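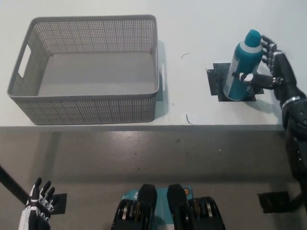 If you're pricing a two-armed robot for a workshop or a packing room, put the arm money in one column and everything else in another, and fill in the everything-else column first. I did it the other way round and spent a month being surprised. The everything-else column is the humble stuff: the table, the floor underneath it, the tape, the basket things go into, and whatever you're asking the hands to pick up. A white tabletop, a gray plastic basket with mesh walls and a teal spray can standing on a patch of black tape is the kind of setup I'd budget for on day one, and every bit of it except the hands can come from ordinary household shopping. So start there!

My own figures, because I always want other people's. I had set aside 2,000 dollars for what I called "the bench" (not the robot, which was on a separate lease through Vondeck, and which I'll get to). I ended up at 2,162. The overrun was nearly all delivery and a second tabletop, and the second tabletop was my fault. I bought the first one too shallow. The arms reach over the front edge, so you lose a strip of table before you've put anything on it, and a big basket eats up a lot of what's left.

Tips, in no order at all.

Measure with the basket on the table. I drew my layout on graph paper and it looked roomy. Then I put a real basket down and there was room for one can and my coffee. Bernadette Oyelaran, who talked me through most of this over the phone, told me to cut the footprint out of cardboard and live with it for a weekend. Do that.

Get a basket with low-fuss sides and a flat bottom. A solid flat floor means a can stands up in it when it's set down. The all-mesh kind I tried first had a ridge down the middle and everything leaned. Handle slots in the short walls are handy for you, too, when you want to carry the whole lot back to the shelf.

Buy tape like you buy paper towels. I use black on white because I can find the mark from across the room. Tear it, stick it, don't fuss about neat edges. What you do want is for the patch to stick out past the thing standing on it, so you can still see where home is while the can's there. Pull it up every few weeks — the glue gets stubborn if you leave it all summer, and mine took a plastic scraper and a lot of muttering in September.

Wipe the table more than you think. White shows every hair and bit of thread, and that's a good reason to buy white. A damp microfiber cloth first, then a dry one. I do it before the first run in the morning and again after lunch. For floor scuffs, a melamine sponge and light pressure.

Practice with empties. Spray cans are a nice test object (round, slippery, a cap that can pop off) but you don't want a full one squeezed by a hand you're still setting up. Ask before you fill a bench with anything pressurized, and check what your lease and your insurance say. I keep used-up cans on a separate shelf with a paint-pen dot on the bottom so they don't wander back in with the good ones.

Now the lease. I got quotes from 3 places. Vondeck wanted a longer term but put the hands under the same service plan as the arms. Grekitz was cheaper by the month and charged for hands separately, and fingers are what wear. Kerekes never sent the second page of the quote, so I can't tell you. Whoever you go with, ask these before you talk price: what does one replacement finger cost, how long does it take to arrive, and can you swap it yourself with tools you own? Get the answers in an email. I also set aside 600 dollars for spares and told myself it was gone already, which made it much easier not to raid for a nicer chair.

Gerd Lenz, who has a bigger shop than mine, thinks I should've bought a purpose-made workstation from Pikholm and saved myself the fiddling. Maybe! It would have come with rails and drawers. It also would have come with a fixed height, and I've changed mine twice.

One last thing on planning: leave floor space on both sides, more than the arms need, because you'll be the one squeezing in there to pick up a dropped can. I left a gap on the right and put a cabinet on the left. The cabinet's moving next month, as soon as I can get Ebise over to take the other end.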